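Top-loading washing machine

A top-loading washing machine, or top loader, is a clothes washer filled through an opening in its upper face, under a hinged lid. The drum stands upright, and in most designs the load is moved through the water by a central post (the agitator) or by a low plate in the base (the impeller). It is usually contrasted with the front loader, in which the drum lies on its side behind a door.

Loading and use

Laundry is dropped in from above, so the user need not kneel. This is often presented as a great benefit to older people, though the claim is only half true: a deep tub has to be emptied as well as filled, and short users may struggle to reach a sock at the bottom. The lid also needs clear space over it, which rules out fitting the machine under a worktop. Many models allow an item to be added after the wash has begun, a feature that sellers tend to make more of than owners do.

Clothes are commonly sorted beside the machine, on a stool, chair or shelf. Hangers, coins and hairgrips should be removed first. Manuals advise fastening zips and turning garments inside out, and opinions differ on whether buttons should be done up. 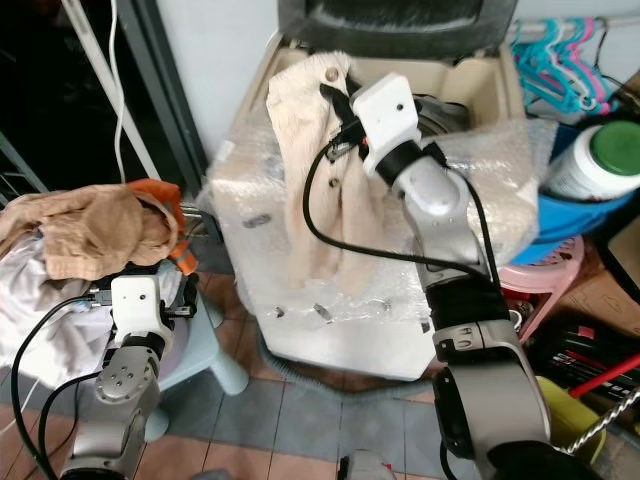

A beige knitted garment held over a top loader with its lid raised; more clothes rest on a light blue stool.

Knitwear

Knitted garments are the weak point of the type. An agitator can pull at sleeves, and a heavy wet knit may stretch under its own weight when lifted out. Makers have answered with "hand wash" and "wool" settings, the worth of which is disputed. Femke Dekker, in a household guide published by Norkis, considers most of them to be the ordinary cycle run slowly. Veerle Aerts is kinder to impeller machines but still recommends a mesh bag and drying flat. Neither author tested more than 12 machines, and their findings should be read with that in mind.

Coverings

New machines are generally delivered in plastic film, card or bubble wrap. Some owners leave the wrapping on in the belief that it prevents scratches and rust. There is little to support the second part of this: plastic can trap damp against the casing, and tape left for long periods may mark the paint.

Water use

Older agitator models use more water than front loaders of the same capacity. Figures quoted in advertising are hard to compare, as test loads and programmes vary.

See also: Agitator; Clothes hanger; Laundry symbol; Twin tub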